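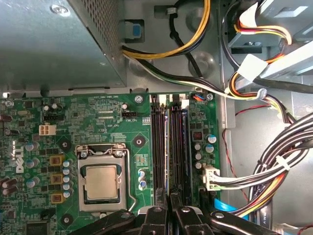 A reader of the first version of this page wrote to me that old office computers should go to the recycler in one piece, and that opening them is a waste of an evening. I read the message two times. It is a fair opinion, and for many machines I agree with it. But I like to know what is inside before I decide, and a desktop computer with good memory can still serve a person who only writes letters and reads the news.

The board is a Dell, and the name is printed on it in white. The processor has no cooler on it, so its silver top is open to view, and beside it there are two memory modules in their long black slots. The grey metal box is the power supply.

## About this page

I keep this gallery for the repair table in Mostedia, where we take computers that offices do not want any more. More than 100 of them have come to us by now, the greater part from the old Zimberg building, where a whole floor was changed to laptops in March. The gallery is small at the moment. I prefer to show one board properly and to write the notes slowly, with a dictionary near me.

## Notes to the picture

**The processor.** It sits in a metal frame with a thin lever at the side. When you want to take the processor out, you press the lever down a little, move it sideways and let it come up gently. Please do not touch the contacts. Old thermal paste should be cleaned with a cloth without fluff – kitchen paper leaves small fibres.

**The fan connector.** The small letters next to it say FAN_CPU. I ask every new helper to find these letters before they put a cooler back. It is easy to close the case and forget the cable, and then the computer complains at the start.

**The memory.** The slots have latches at the top end. A module must go in straight, and you should hear a click. If the computer gives only beeps afterwards, take the modules out and try them one by one.

**The power supply.** We do not open this part at our table. Dust in the ventilation holes can be removed from outside with a soft brush, when the cable is unplugged.

## What we keep

Memory modules go in the flat boxes from Fidon, with a paper label for the size. Screws go in the jar with the blue lid. Boards that do not start after 2 evenings of trying are sent to Guerra for recycling, together with the broken cables.

The table is open from 7 in the evening. If you bring a computer, please bring its power cable also – we have many, but never the right one.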